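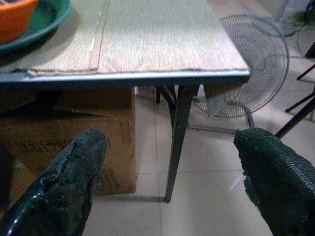 Thandeka Chauke, bench lead, natural dyes

October, just after lunch

Madder again. I pulled the second vat at noon and the wool is finally the brick red I was after, not that sad salmon we got last time! Same Carhuamaca yarn, same alum, so I'm blaming the water. Wakana switched us over to the hard tap (she'd been nagging me for ages, fair enough) and I added a spoonful of chalk on top of that.

For the record: 200 g of dry yarn, 200 g of ground root, held at 60 °C for 2 hours, then left to cool in the pot. I let it creep up past that once while I was on the phone with Luzius, and the skein nearest the bottom looks browner than the rest — keeping it apart for now, tagged with blue string.

The table by the door is where things go to drip, so please move your stuff before you hang anything over it. Bheki, I still have your strainer.

Next up is the iron dip on half of the red. Yolandi wants a proper plum for the Gikelo blankets and I think we can get there, but I'd like to try it on scraps first. Need more pH strips. Also need somebody to look at the hot plate, the dial slips and I've been setting it by thermometer all week.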